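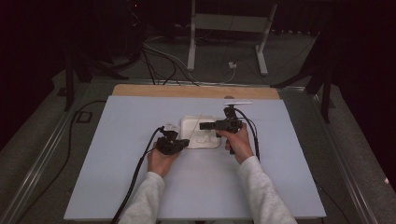
Who can join the Vukcombe seed exchange? Any grower farming 3 hectares or less in the district, whether or not they sell their crop.

The exchange opens in December with 408 bean and barley varieties held by local smallholders. Members borrow seed in spring and return twice the weight after harvest.
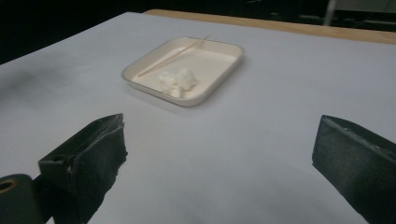 Seed must be dry and labelled with the year it was grown. Lenka Vávra, who runs the exchange, said 600 packets are ready for the first season.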